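Attic air sealing before or after the heat pump?

Stelosdale Home Energy Board > Heating, Cooling and Insulation

kfernandes
Posted 2025-07-28
I have a 1960s ranch, gas furnace at the end of its life, and two quotes for a cold climate heat pump. One is from Prurnmont and one is from Belkadi. Both want to put in a 3 ton unit. Belkadi also quoted attic air sealing and blown cellulose for $1,495 after the utility rebate. Prurnmont says the attic can wait until next year and won't change anything.
Should I do the attic first? I'd like to have heat sorted out before it gets cold.
Karthikeyan Fernandes

ductboard_dan
Attic first. If you size the heat pump to the leaky house you will be stuck with an oversized unit once you seal it. Did either of them do a Manual J or did they go by square footage?

kfernandes
Prurnmont went by square footage. Belkadi measured the windows and said they would send the load calculation, but I haven't seen it yet.

millrace
Ask for it in writing before you sign anything. A rule of thumb from the truck is how my sister-in-law ended up with a unit that short cycles all spring.

ohm_sweet_ohm
I'll disagree a little. A variable speed unit can turn down, so being half a ton over is not the disaster it was with the old single stage equipment. If the furnace is really at the end I would not hold up the heat pump for insulation. Do them in whatever order you can get on the schedule.

ductboard_dan
Turndown has a floor. Look at the minimum output at 47 degrees on the spec sheet and compare it with what the house needs at 47. Plenty of 3 ton units bottom out above that in a tight ranch, and then they cycle anyway.

ohm_sweet_ohm
Fair, but you're assuming it will be a tight ranch. Most attic jobs I've seen leave the house medium leaky at best. Ask for the blower door number before and after.

kfernandes
Belkadi includes a blower door test at both ends. Prurnmont charges $200 for one.
The Skodorell rebate page says the weatherization rebate has to be approved before work starts, and the heat pump rebate is a separate form. Has anyone done both in the same year?

nchala
Yes, I did both. Weatherization was done in March and the heat pump came after. Two forms, two approvals. The second one was held up because the installer left the AHRI number off the invoice. Make sure it is on there, along with the model numbers for both the indoor and outdoor units. I got $3,000 back on the heat pump.
Also have them seal the top plates and the bath fan housing before any cellulose goes in. My first crew wanted to blow right over everything.
Nahom Chala
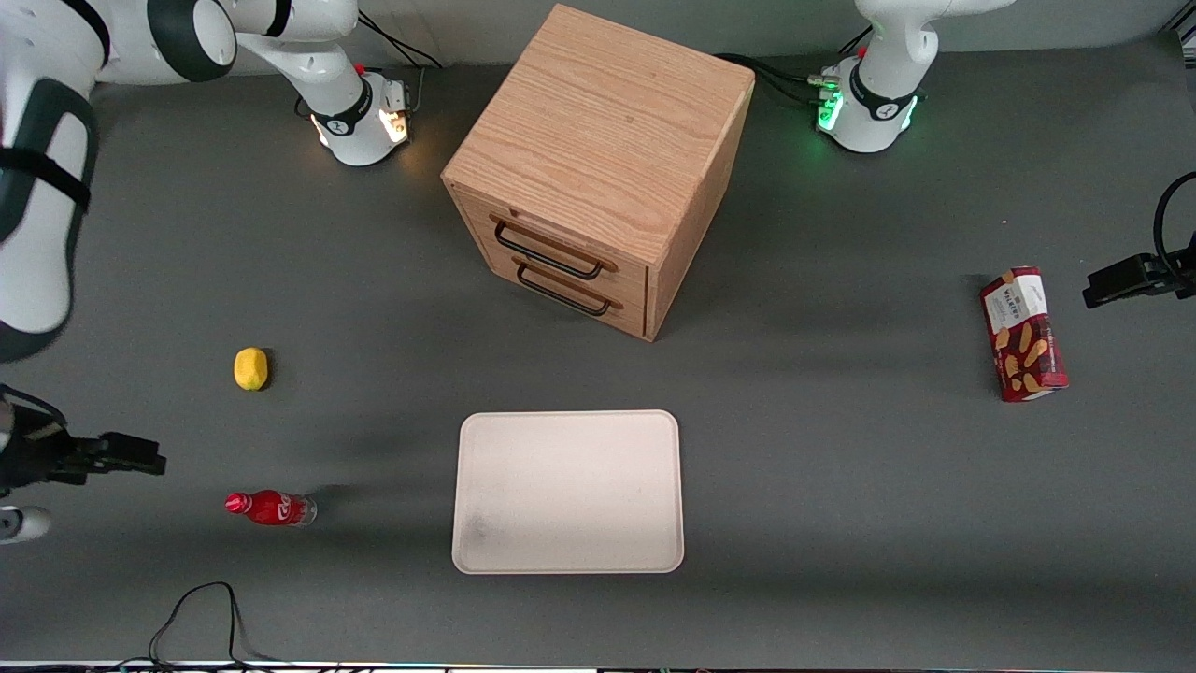 millrace
Agree with Nahom on the top plates. I'd add the attic hatch. Mine was a bare piece of drywall with no gasket, and you could feel the draft standing under it. Weatherstrip and some rigid foam glued to the back took care of it for very little money.

kfernandes
The hatch here is the same, no gasket. I'll ask whether it's in the quote.

ohm_sweet_ohm
While they're up there, have someone check the bath fan duct. If it dumps into the attic, get it run outside before it is buried.

ductboard_dan
And check your ducts if any are in the attic. Sealing the ceiling and leaving a leaky return up there is half a job.

kfernandes
Ducts are in the crawl space, so that's a different project. I called Belkadi and they can do the attic in two weeks. I asked for the load calculation to be run with the after numbers, and they said that was fine. Prurnmont would not redo theirs.

ohm_sweet_ohm
I still think you could have done them together, but that schedule works. Post the blower door results when you get them.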